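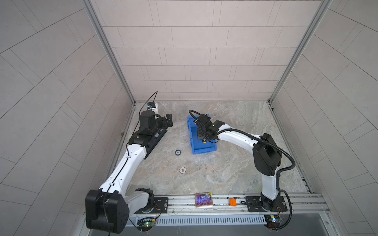

I bought the Plastex chess set in January to replace a wooden one that had lost two pawns. It cost 45 euros from Gutcombe and came in a plain carton with a sheet of rules in four languages.

The pieces are light but they stand up well enough. The king is 96 mm tall, a bit big for the squares, and the back rank looks crowded at the start of a game. The felt on one bishop was coming off, so I glued it back. 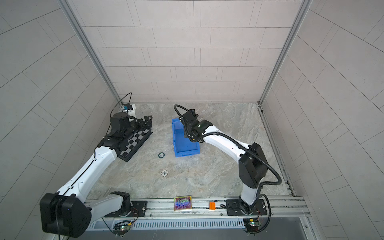
Photo: Sarmīte Adomaitis

I have played 50 games on it so far, mostly against Thaddäus Leitner, who prefers his old roll-up mat. He found the knights hard to tell from the bishops at a glance - I got used to them after a week.

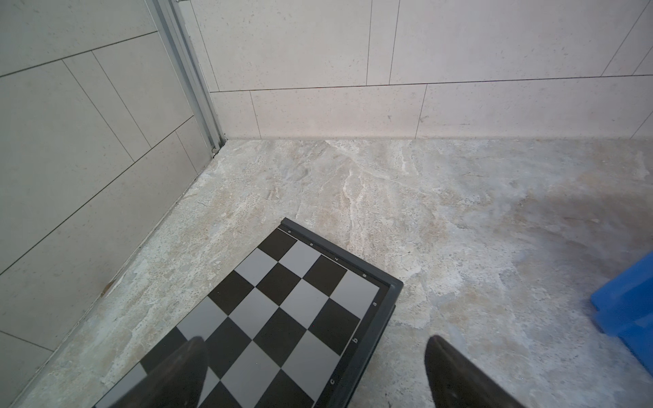
Letters and numbers are printed along the inside of the border.

The coordinates help if you write your moves down. Storage is the weak point, as the bag supplied is thin and the drawstring frayed early on. Spare pieces are sold singly, but postage costs more than a pawn.

Four out of five.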